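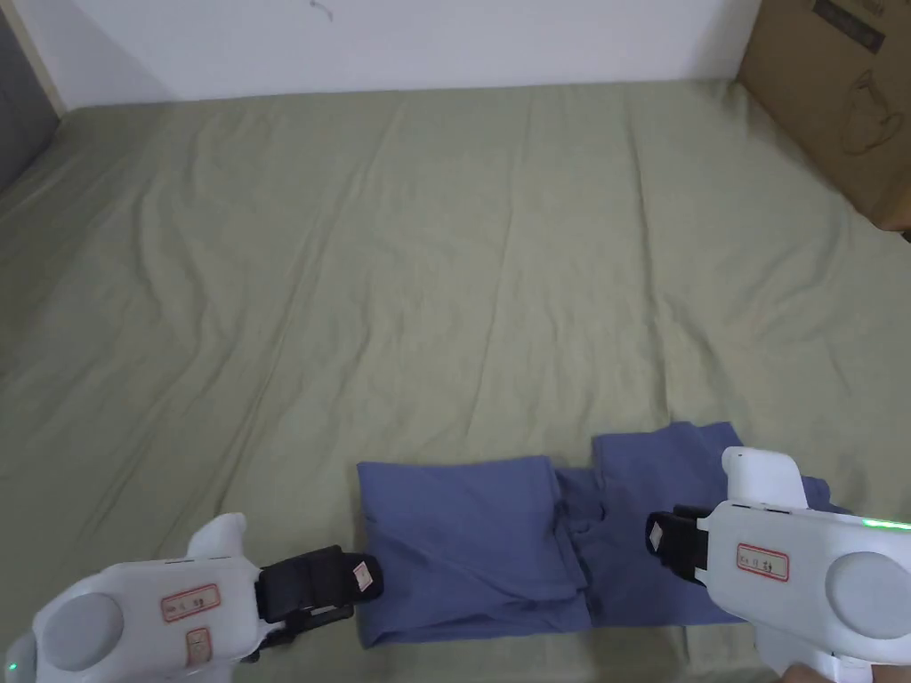 Hosting an Academic Conference: Registration, Rooms and Money

16/05/2025
By the Short Courses Team, Kedstead

Notes for session six. Read these before the session and bring your draft timetable from last time.

What the host is taking on

When a university agrees to host the annual meeting of an association, it takes on work that doesn't belong to any one department. The association normally sets the theme and chooses the speakers. The host supplies the rooms, the catering, the network access, the signs and most of the people on the door. Somewhere between the two sits registration, and it is the part most likely to be left out of the first agreement.

Get it in writing. The agreement should say who runs the booking system, who holds the fees until the event, who answers delegates' emails and who bears the loss if numbers are low. At Fustport the host had assumed the association would deal with refunds, and the association had assumed the reverse. It took until the following January to settle.

Setting the fee

Start from costs and work back. Split them into two lists.

Fixed costs stay the same whatever the attendance: room hire, staging, the booking system, speakers' travel, insurance.

Variable costs rise with each delegate: meals, badges, printed material, a place on the coach.

Divide the fixed costs by the lowest attendance you think likely, then add the variable cost per head. Students often divide by the attendance they hope for, and this is the commonest error in the coursework. If the fixed costs only balance with a full hall, the fee is too low or the hall is too big.

A reduced fee for early booking is usual. It brings in cash when deposits are due and gives the caterer a figure to work with. Keep the gap between early and standard fees large enough to matter to a department paying for several staff. Presenters should pay by the early date too, and the call for papers should say so — otherwise half the programme will still be unpaid when it goes to print.

Delegate bedrooms

Many campuses offer rooms in halls outside term. They are cheaper than hotels and close to the sessions, but check the points below before advertising them.

1. Term dates. Ask when students actually leave, including those on longer courses and those who stay all year.

2. Access. Find out how many step-free rooms there are and hold them back until requests have been read.

3. Bedding and towels. Some halls include these in the nightly rate and some charge separately. Put the answer on the booking form. 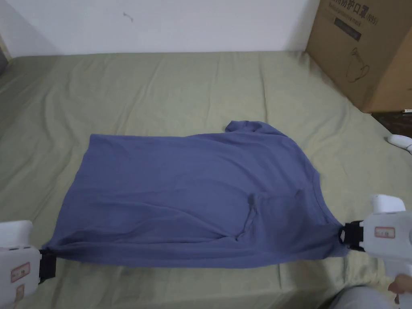
4. Late arrivals. Confirm who hands out keys after the reception desk closes, and print a phone number that someone will answer.

5. Release date. Unsold rooms should go back to the accommodation office without charge up to 21 days before the event. If the office wants an earlier date, ask for it to be done in stages.

The programme

Leave more time between sessions than seems necessary. People need to change buildings, find a socket and talk to each other, and talking is what a good many of them have paid for. Parallel sessions should finish together even if one chair has less to cover.

Sponsors will ask for a slot in the main hall. Offer one if the agreement allows it, keep it short and mark it clearly in the programme as a sponsor's session.
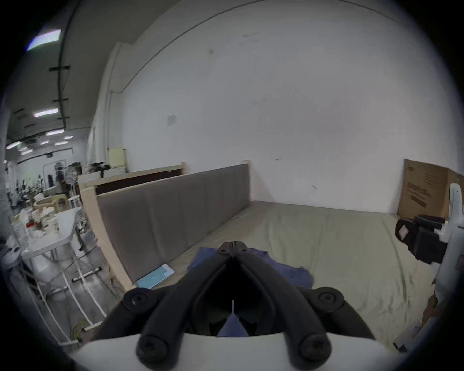

Blue cloth on a sheet-covered mattress.

Case for discussion: Zaklow

The Zaklow campus hosted a three-day meeting with a contingency of £2,000. Bookings were slow, and the organisers extended the early fee twice. Delegates who had paid in good time saw no benefit, and those who hadn't learned to wait. The contingency went on a larger marquee ordered before the numbers were known.

Questions to prepare:

- At what point could the marquee order have been put off?
- Was extending the early fee reasonable the first time? And the second?
- What would you have told the delegates who had already paid?

Coursework

Draw up a budget for a residential meeting at the Thomas Building, using the room rates in the course folder. Show fixed and variable costs separately, and state the attendance at which you break even. Add a page on refunds, covering cancellation by the delegate and by the host. Hand in one copy per group through the course site, with all group members listed on the front sheet.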